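The second-hand audio interface, and why so many home studios run on one

Tanveer Siddiqui bought his first audio interface from a man in a supermarket parking lot. It had no box, no power supply and one input that crackled when you touched the gain knob. He recorded two albums on it.

That was before he started the repair bench at Hollov, a small shop in Indby that buys, fixes and resells recording gear. The shop takes in interfaces, preamps, small mixers and now and then a tape machine. Most of what comes through the door is between five and ten years old, and most of it works.
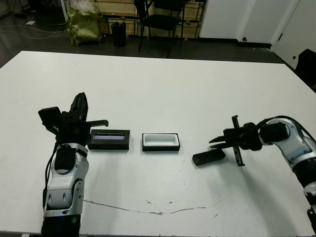
4 min read

"People think it's broken because the computer stopped seeing it," Siddiqui says. "They update the operating system, the driver doesn't load, and the box goes in a drawer."

Drivers are the first thing he checks. Before he opens a case, he looks up the last driver release and the systems it was written for. If the unit is class compliant, meaning it will run without any driver, it goes straight to testing. If it needs software that is no longer offered, he tries it on an older laptop he keeps for the purpose. A unit that only works on that laptop is sold with a note saying so, at a lower price.

The shop's records go back to its opening in February seven years ago. In that time 3,848 items have been logged, and the faults repeat themselves. Worn USB sockets are the most common. After that come dirty potentiometers, dead phantom power and headphone jacks that have been pulled sideways once too often.

A USB socket is a cheap part and a fairly quick job for someone who solders every day. It is a poor first project for someone who doesn't. The pads lift easily, and a lifted pad turns a simple repair into a slow one. Siddiqui sees a few of those every month and fixes what he can.

Phantom power is a different matter. Many condenser microphones need 48 volts from the interface, and a unit can pass every other test while failing to supply it. A seller who only uses a dynamic mic may have no idea. Anyone buying in person should bring a condenser and a cable and try every input – not only the first one.

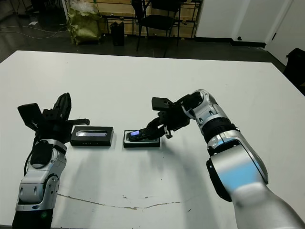
Indby: two black devices on a white table.

Prices have settled over the last couple of years. A plain two-channel interface sells for less than half of what it cost new, and the eight-channel rack units have dropped further. Bands used to buy those to record drums at home. Siddiqui says more of his customers now work alone, with one microphone and one guitar, and don't want to give up the desk space.

The exception is anything made by Brandes. The company closed its audio division some time ago, and its preamps have a following among people who record voice. Hollov keeps a waiting list for them, currently 14 names long. Siddiqui is not convinced they are worth the money. "It's a good preamp," he says. "There are lots of good preamps."

He is more interested in the converters, the part that turns sound into numbers and back again. On budget units they have improved steadily, and he thinks a modest interface made in the last few years will measure as well as an expensive one from a decade earlier. What the older box often has is a better case, heavier knobs and more outputs.

For a first setup he recommends two inputs, direct monitoring and a separate volume control for headphones. Direct monitoring lets you hear yourself without the delay of a trip through the computer. A singer will notice that delay before they notice anything about sound quality. MIDI ports are useful if you own an older keyboard. Newer ones mostly connect by USB.

Hollov offers a 90-day return period on everything except units marked for parts. The parts shelf has its own regulars, including a teacher from Trirkura who builds practice amps with her students and comes in for knobs and transformers.

Siddiqui still has the interface from the parking lot. He replaced the crackling gain pot years ago and uses the unit at home, mostly for bass.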